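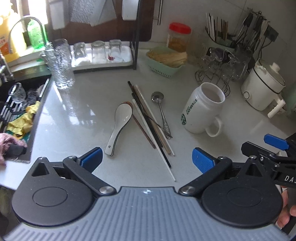 Fig. 4.1 – Mug on its side, chopsticks and spoons loose on the counter, fingers open

4. Recording the mug task in a real kitchen

Last revised 23/03/2024

By now you've paired the gripper with the Gileo app and done the short practice run in section 3. This section is the one I get the most mail about, so I've rewritten it from scratch. It covers one task: stand the mug up, then put the chopsticks and spoons in it. Sounds like a two-minute job (it is, the first time). You're going to do it a lot more than once, and most of what follows is me trying to save you from the mistakes I made in my first batch.

What you're making is a set of episodes. One episode is one go at the task, from the moment you press record to the moment you press stop. The full Shao set for this task is 300 episodes. You don't need them all in one kitchen, and please don't try to do them all in one sitting. I did 152 in a day last November and the second half was so sloppy I threw most of it out.

4.1 Before you start

1. Clear a working area on the counter, a little wider than your shoulders. Leave everything behind it where it normally lives. Glasses on the rack, noodles, the cooker, dishes in the sink – all of that stays. The model has to work in kitchens people cook in, and a bare one teaches it very little.

2. Pick your mug and your utensils. Mix it up: some chopsticks in different colors, a spoon or two, something with an odd handle if you have one. A white chopstick on a white counter is a good hard case and I'd like every set to have some.

3. Wipe the finger pads with a barely damp cloth and let them dry. No soap, no spray.

4. Squeeze and release the trigger a few times. The fingers should open all the way and come back without sticking. If one side lags, stop and go to section 7 before you record anything.

5. Check the free space in Nerkberg. You want room for at least 80 episodes, or you'll be sitting on a kitchen stool waiting for uploads when you could be working.

CAUTION: Use a mug you don't mind losing. You will be lifting it off a hard counter with two small pads. Never practice with anything chipped or cracked, and keep knives out of the working area completely.

4.2 Setting out the layout

Lay the mug on its side and drop the utensils in a loose pile near it. Don't line things up! If your pile looks like a table setting, push it around with your palm until it doesn't. Change the layout between episodes too. Turn the mug so the handle points somewhere else, swap the sides, move the whole lot closer to the sink.

NOTE: Small changes count. You don't have to invent a new arrangement every time – a quarter turn of the mug and a nudge to the pile is plenty.
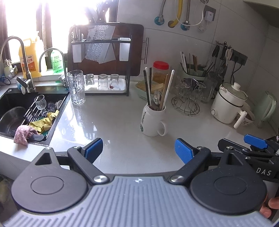
4.3 Recording an episode

1. Stand square to the counter and hold the gripper where you can see both fingertips. Fingers open.

2. Press record and wait for the short beep. Then hold still for three seconds. I know it feels silly. Nerkberg uses that pause to lock its position tracking, and an episode without it gets rejected at upload.

3. Move in on the mug. Close gently on the body or the handle, lift just enough to clear the counter, turn it upright and set it down. Let it settle before you open the fingers.

4. Pick up the utensils and lower them into the mug, handles whichever way they come. One at a time is easiest. If two chopsticks come up together, fine, carry on and put both in.

5. When the last one is in, back off slowly until the mug and everything in it are in full view, and hold still again. Press stop.

6. Mark the episode in the app: Good, Recovered or Bad. More on those in a second.

Keep your free hand out of it. If a spoon rolls, go after it with the gripper. If the mug tips over with half the utensils inside, set it upright with the gripper and keep going. These are some of the best episodes you'll ever hand in, so please don't stop the recording the moment something goes wrong. A model that has only seen perfect runs has no idea what to do when a chopstick lands crosswise on the rim.

Speed: a bit slower than you'd do it with your own fingers. If you catch yourself rushing, take a break. I usually make tea.

Good means the task got done with no real trouble. Recovered means something slipped, fell or got stuck, and you fixed it with the gripper. Bad means you touched something with your hand, dropped an item on the floor, or walked off mid-episode because the phone rang. Be tough with yourself on this one. A Bad marked Good does more harm than a missing episode.

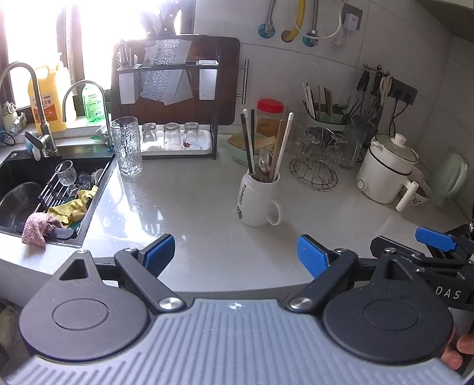 4.4 Light and reflections

Polished counters are the main headache. If there's a window near the sink, you'll get a bright patch on the stone, and it moves through the day. You don't need to get rid of it. Record some episodes with it, then pull the curtain halfway and record some more. What I don't want is a whole set shot at the same hour with the same glare sitting in the same place.

Clear glasses are fine in the background. Leave them. If you have one close enough to knock with your elbow, slide it back a little and carry on.

4.5 Finishing up

1. Open the batch in Nerkberg and skim the first and last second of each episode. You're looking for the two still pauses.

2. Delete nothing. Bad episodes get uploaded with their label, and they're used for checking.

3. Start the upload and leave the app open until the counter reads zero.

4. Put the gripper back on the Garnero dock, fingers open. Left squeezed shut overnight, the pads take a dent and your next batch will slip.

If it goes wrong

Tracking lost halfway through: you probably covered the lens with your sleeve. Roll it up and redo the episode.

Thin chopsticks slide out of the pads: grip nearer the middle and come in flatter. If they still slide, clean the pads again.

Beep never comes: hold the record button down for a slow count of five to restart the session. Episodes you've already saved are safe.

Section 5 uses the same setup for the reverse task, emptying the mug and laying the utensils on the drying rack, so leave your things out if you're going straight on.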